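Siso: Frequently Asked Questions

Last updated: Jul 1, 2022

On this page we answer the questions we get most often about Siso, our method for teaching a two-arm robot to handle clothes in ordinary rooms. The work is done by the Gonavgate group together with Allance, which builds the grippers and keeps them running. If your question is about the paper itself, please read the paper first, and then this page.

What does Siso do?

Siso learns to find and hold the edge of a garment before it tries to do anything else with it. Many cloth methods go from the camera picture to a full folding motion in one step. We split the problem. First the policy looks for a hem, a waistband or a cuff. Then it takes that edge with both grippers and makes it straight. Only after this does it choose the next motion, for example a fold or a turn.

Why start with the edge?

A garment that lies in a heap has a very large number of possible shapes, but its edges are few. When two points of the same edge are held, most of the cloth hangs or lies in a way that the model has seen before. In our tests this mattered more than the size of the network.

What data did you train on?

The first release uses 583 demonstrations, all recorded by people controlling the two arms by hand. They cover 12 garments. We did not use simulated cloth in this release. We tried it in an earlier version, and the simulated fabric was too smooth and too obedient, so the policy became careless with real wrinkles.

Which garments are included?

Shorts, shirts and small towels. The shorts and shirts include sports clothes in thin knit fabric, which we find harder than cotton. The fabric slides on itself, and a lining can be taken together with the outer layer by mistake.

Why do you work on a sofa and not on a table?

A table is flat and hard, and the gripper can press against it without problems. A sofa seat is soft, it has seams, and the cushion goes down when you push. Clothes are very often left on sofas, so we wanted the method to work there from the beginning. The policy that we trained only on a table failed often on soft seats. The policy trained on both surfaces lost very little on the table.

What does the work look like?

Red and white sportswear on a gray sofa, from the head camera and from the wrist:

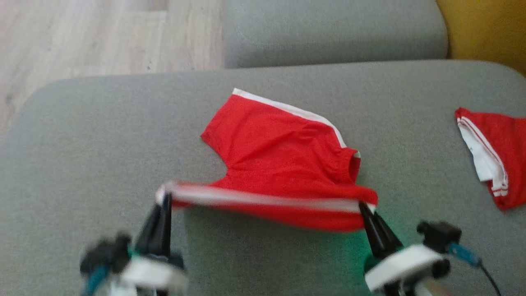
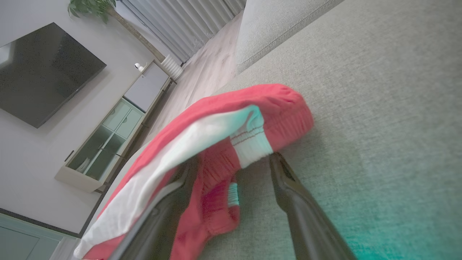
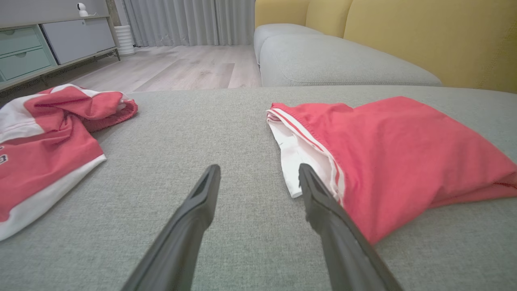

How long is one attempt allowed to take?

We stop an attempt after 36 seconds. If the garment is not in the target shape by then, the attempt is counted as failed, also when it was close. We know that this is strict, but a softer rule was difficult to apply in the same way by different people.

Which cameras does the policy use?

One camera looks from the head position and one small camera sits at each wrist. The head view is good for deciding where to go. The wrist views are good for the last few centimeters, when the gripper itself often hides the edge from the head camera. If we remove the wrist views, the robot still reaches the garment, but it closes on the wrong layer much more often.

Do you need to mark the floor or calibrate the room?

No. We calibrate the cameras to the arms, and this is done once when the cameras are mounted. The room itself is not measured. You can move the furniture between attempts – we do this on purpose during testing.

How do you test on clothes the robot has not seen?

We keep 6 garments completely outside of the training data. They were bought after the recordings were finished, so it was not possible to mix them in. Results on these garments are reported separately in the paper, and they are the numbers we ask you to compare with.

Where does the method still fail?

There are several cases. When a garment is inside out, the policy can confuse the lining with the hem. When two pieces of similar color overlap, it sometimes takes one edge from each of them. Very light fabric can also move away when the gripper comes in fast. We are working on the second problem now, and we expect to write about it in December.

What is the Đặng score in your tables?

It is our measure of how straight the held edge is, named after our internal project Đặng, where it was first used. The value 1 means that the edge between the two grippers is a straight line. Lower values mean that it hangs down or is twisted. The score says nothing about the quality of the final fold, so please do not read it in that way.

Can I run Siso on my own robot?

If you have two arms with simple two-finger grippers, it should be possible. The code expects joint positions and three camera streams. Wide fingers are a problem, because they cannot go under a hem that lies flat. Narrow fingers with a thin tip work best for us.

Can I use the data in a commercial product?

Not at this time. The data is free for research and teaching. For other uses please write to Allance through the contact form, and describe in a few sentences what you want to build.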